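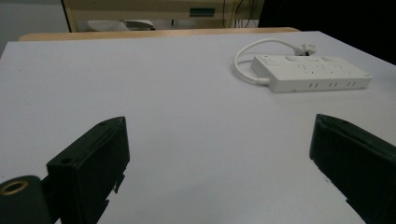
Issue #3049

Plandance ground station: telemetry link drops when aircraft turns away from antenna
Status: open, waiting for test flight
Opened: Jun 11, 2021
Component: radio link, Elleck receiver

Hello all,

We fly the Marton glider with solar cells on the wing, and since we updated the ground station in April we lose telemetry in every left turn. The map stops, the battery value stays at 74 percent, and after 18 seconds everything comes back with no error message. Right turns are fine.

What I have tried until now:

Changed the antenna cable on the ground side. No difference.
Moved the Elleck receiver to the second USB port. No difference.
Went back to the old firmware on the aircraft, but kept the new ground software. The link still drops.
Set the packet rate to 7 per second. The drops are shorter, but they are still there.

The log file shows "link lost" and then "link restored", and between these two lines there is nothing. I expected at least some retry messages. Is the retry counter still written to the log in this version?

Update 1
Thank you for the quick answer. I turned on the detailed log as you asked. Now I can see the retries, and all of them go out on antenna B. The ground station never goes back to antenna A, also when A has the better signal. In the Ikonen settings file the line for antenna switching was empty. I think the update deleted it – I did not touch this file myself.

Update 2
I wrote the line again by hand and restarted the program. On the ground, with the aircraft carried in a circle by hand, the link stayed up for the whole test. I know this does not prove much, the distance was very short.

Still open: the settings window shows "automatic" for the antenna also when the line in the file is empty. Please can somebody check this? I would have found the problem much earlier if the window showed the real value.

I will add the flight log here after the next flight.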